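Penorard Robotics Club
Evening group, call for new members

We are looking for four new people to join our simulation team from June, when we start getting ready in earnest for the Hetville Challenge. You needn't have touched a robot before, and you certainly needn't own one. If you are patient, curious and reasonably happy in front of a screen for a couple of hours, please do read on, because we would very much like to hear from you! 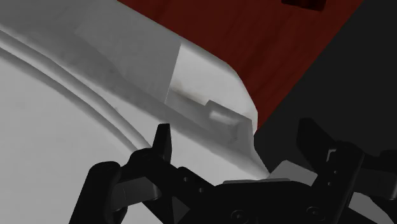
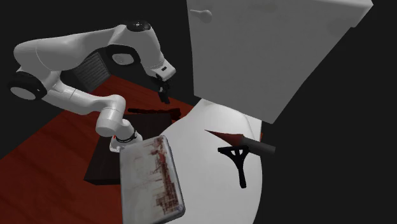
Both renders come from our simulator.

Filed under: Opportunities / Clubs and student projects

Who we are

Penorard Robotics Club started as a lunchtime group with one laptop and a good deal of enthusiasm, and over the years it has grown into something rather bigger than any of us had planned. We now have two teams. The workshop team builds small wheeled machines and makes a great deal of noise. The simulation team, the quieter of the two, works with a robot arm and gripper inside a computer-made world, and tries to teach it to do sensible things with the objects it finds there. It is the simulation team that has places to fill.

Gerardo Vitale looks after the group and has done from the beginning. Morena Sanna keeps our code in order, and Damian Hollenstein builds most of the rooms and furniture that the arm works in. You will meet all three on your first evening, and probably be offered a biscuit before you have taken your coat off.

What you would be doing

Our entry for the challenge is called Juser. It is a set of small programs that lets the arm look at what is near it, choose where to put its gripper fingers, and plan a way of getting them there without knocking into a cabinet on the way. Choosing where to take hold is the part that eats up our evenings. A big smooth shape with rounded sides gives the fingers very little to close on, and a ledge that seems perfectly good from one side can be quite useless from another. We spend a lot of time looking at close views taken from just behind the gripper and then at wider ones of the whole arm, and arguing (kindly, for the most part) over which of them is telling us the truth.

There are several kinds of work, and we will try to fit you to the one you like best:

Scene building. Placing furniture, trays and tools for the arm to deal with, and changing the layout so that Juser can't simply learn one room by heart. This suits people who enjoy model making or drawing, and Damian will show you how the tools work.

Running trials. Every version of Juser gets 100 attempts at the same task before we decide whether to keep it. You would set these going, watch a fair share of them, and write up what went wrong in plain words. Our trial notebook has reached 181 pages and Morena is very proud of it.

Programming. Mostly Python, mostly short pieces, always read through by somebody else before they go in. If you have done a term or two at school or college you will have enough to start with.

Writing and talking. The challenge asks for a written report and a short presentation, and past teams have left both until far too late. Somebody who likes explaining things would be greeted with open arms.

Who can apply

Anyone aged sixteen or over who lives, works or studies near enough to get to us in the evenings. Most of our members are students, but Fulvio Cirillo joined after he retired from the bus depot and has since become our best finder of faults, so please don't be put off if it has been a while since you sat in a classroom. No qualifications are asked for. We do ask that you can come to most sessions, as it is hard to pick up the thread when you have missed three in a row — we have all tried it.

When and where

We meet one evening a week, from 6.30 pm until 8.30 pm, in the upstairs room at the Wong Building. There is a lift, and the door on the car park side is the one to use after six. The computers belong to the club, so there is nothing to bring, though you are welcome to use your own machine if you prefer it. In the last 2 weeks before the challenge we usually add a second evening for those who can manage it.

What it costs and what you get

Membership of the simulation team is free. Travel to Hetville is paid for by the club, along with a sandwich lunch on the day. You will come away with some real practice in a kind of work that more and more people are being asked to do, and Gerardo is always glad to write a reference for anyone who has stayed with us for a season. You will also get a club jumper, in a green that takes a little getting used to.

How to apply

Please write to Liliana Morelli, our membership secretary, using the contact form on this site, and put "Simulation team" at the top of your message. Tell her a little about yourself, which of the jobs appeals to you, and anything you have made or mended that you were pleased with — a shelf or a birthday cake will do just as well as a computer program. Half a page is plenty.

Liliana answers every message herself and will invite you to come and sit in on a session before you make up your mind. If you need anything arranged for you on the evening, such as a seat near the door or large print on the screens, mention it when you write and she will see to it. Younger applicants who are still sixteen or seventeen should ask a parent or guardian to add a line to the message.

Places are filled as people come forward, and the form stays open until all four have gone.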